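Why Is the Ceiling Wavy? Lights, Ribs and Air in a Big Work Room

By Hannelore Hellwig
11 December 2025

14 shares
2 comments

When you come into a new room, where do you look first? Most people look at the tables, the chairs and the other people. Very few look up. I think this is a pity, because the ceiling can tell you a lot about how a room works.

Today we will look up together. We will talk about big work rooms, the kind of room where people build things, test things or pack things into boxes. In Plornanville, where I live, there are many such rooms on the road to the river. Some of them were once storage halls. Now they have desks in them, but the ceilings are still the old ones.

What is a ceiling for?

In your bedroom the ceiling is probably flat and smooth. Maybe it is painted white. Behind it there is a space with wood, wires and pipes, but you can not see any of it. The ceiling hides these things, as a blanket hides a messy bed.

In a big work room the builders often leave out this hiding part. You look directly at the underside of the roof or of the floor above. Sometimes you see long beams. Sometimes you see sheets which go up and down like waves. A sheet like this has a special name: it is corrugated. You say it like this: COR-uh-gay-ted. The raised lines are called ribs, the same word as for the bones in your chest.

Why do builders like ribs?

Take a sheet of paper and put it like a bridge between two cups. Now put a coin in the middle. The paper bends down and the coin slides off. Poor coin!

Take the same sheet and fold it like a fan, up and down, up and down, with narrow folds. Put it over the two cups again, so that the folds run from one cup to the other. Put the coin on top. This time the bridge holds. You can try it with more coins and see when it gives up.

The paper did not become thicker. It is the same paper as before. But the folds gave it height, and something with height is much harder to bend. A wavy sheet over your head works in the same way. It can reach from one beam to the next and stay straight, even if the sheet is thin.

You find this trick in other places too. Look at the edge of a cardboard box where it has been cut. Between two flat papers there is a small wavy one. Some food cans have ribs around the middle. Even some potato chips have them, though I believe this is more for the dip.

What about the beams?

The beams are the strong long parts which carry the sheets. The sheet gives its weight to the beam, the beam gives it to the walls or to the posts, and these give it to the ground. When it snows in winter, the snow on a roof is also carried along this path. Engineers draw it with little arrows before anything is built. My neighbor Malte Rieger did this for his job for many years, and he says he still draws arrows on the newspaper when he is bored.

Why are so many ceilings white?

White paint sends back most of the light that falls on it. We say it reflects the light. A black ceiling would swallow most of it, and then you would need more lamps. In a room without many windows this makes a big difference. The light goes up from the floor and the tables, meets the white ceiling and comes down again, softer than before.

You can test this in the evening. Go into a dark room with a flashlight and shine it at a white wall. Look how bright the whole room becomes. Then shine it at a dark coat on a hanger. The flashlight is the same, but now you can see much less of the room.

Now the lights

On a ceiling like this the lamps are very often long tubes. There are seven of them in this room, and each one gives light along its whole length. A small bulb is more like a dot, and a tube is more like a line.

This matters when you work with your hands. If there is only one small lamp behind you, your own head and hands make a dark shadow exactly on the thing you want to see. You have surely noticed this when you draw at night. With many long lamps, the light comes from several sides at the same time. One lamp fills the shadow which another lamp makes. The shadows become pale and soft, and you can read small writing or find a screw on the desk. 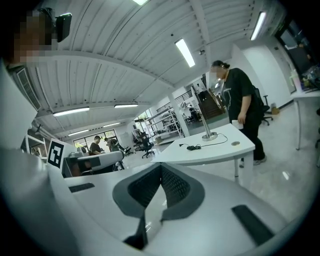
How does a fluorescent tube make light?

Electricity goes through a gas inside the glass tube, and the gas sends out a kind of light that we can not see. The inside of the glass is covered with a fine powder, and this powder changes the invisible light into white light that we can see.

The gas has a tiny bit of mercury in it. Mercury is a metal, and it is poisonous. For this reason an old tube should never go into the normal trash. There are collection places for them, and a grown-up should take them there. If a tube breaks, do not touch the pieces. Leave the room and tell a grown-up.

Maybe you know a room where the tube blinks two or three times before it stays on. It needs a little push of electricity to start, and older lamps must sometimes try more than once. In many buildings people now put in LED tubes. They have a similar shape, but they need less electricity, and there is no mercury in them.

Where does the air come from?

Next time you are in a big room, look high up on the walls. Very often you will find a grille. A grille is a cover with slats, which are thin strips with spaces between them. The air can go through the spaces, but a ball or a bird can not.

Some grilles blow fresh air into the room and others pull old air out. How can you know which one it is? Ask a grown-up to hold a thin strip of tissue paper close to it. If the strip is pushed away, air is coming out. If it sticks to the slats, air is going in.

Many grilles sit near the ceiling, and there are good reasons for this. Warm air goes up, so the warmest air of a room collects there. Also, nobody wants cold air blowing on the neck the whole day! When air comes in high on the wall, it can mix with the other air before it arrives at the people.

And the small round things?

You may also find small round things on ceilings. From below they look almost the same, but they can have different jobs. One can be a smoke alarm. Another can be a sensor which notices when a person moves and then switches on the light. Another can be a camera. I can not always say which is which, and I have looked at a lot of ceilings. If you are curious, ask the person who takes care of the building.

Down to the desk

After so much looking up, your neck needs a rest. Let us look at the desk.

A good work desk is light in color, for the same reason as the ceiling. Small things are easy to find on it. Some desks have a rounded front edge. If you walk past and bump your hip on a sharp corner, you will understand quickly why round is nice. It is also kinder to your arms when you lean on it.

On work desks you often see a stand: a pole which goes up from a base. People fix things to a stand when they need them at a certain height and want to keep both hands free. The important part is the base. It has to be wide or heavy, and best is both. Try to make a pencil stand on its end on the table. It is hard to do. Now push the pencil into a lump of modeling clay and press the clay flat like a pancake. The pencil stands well, even if you give it a small push with a finger.

If a cable goes across the desk, look where it goes before you move anything. A cable that hangs over the edge can catch on your sleeve, and then the whole stand comes down with it. At school you can ask if the cable may be moved to the back.

Your turn: be a ceiling detective

Choose four rooms. They can be your kitchen, your classroom, the gym and a shop, for example. In every room, look up and answer these questions in a notebook.

Is the ceiling flat, or can you see ribs and beams?
What color is it?
Are the lamps dots or lines?
Can you find a grille? Where is it?
Is there something round up there, and does anyone know what it does?

Make a small drawing of each ceiling as well. It does not have to be beautiful. When you have all of them, put the drawings next to each other on the floor. The gym and the kitchen will be very different, I am sure of it. In a kitchen people need bright light over the counter and the stove. In a gym the lamps must survive a flying ball, and often they have a wire cage over them – a little house for the lamp.

In June I did this with a class from Reinholz. One girl found a grille in her classroom that she had never noticed, and she had been sitting under it for the whole school year.

Words to remember

Corrugated: shaped in waves or folds, which makes a thin sheet stiff.
Rib: a raised line on a sheet.
Beam: a long strong part which carries weight.
Reflect: to send light back.
Grille: a cover with slats that lets air through.
Base: the bottom part on which a thing stands.

2 comments
Share this 14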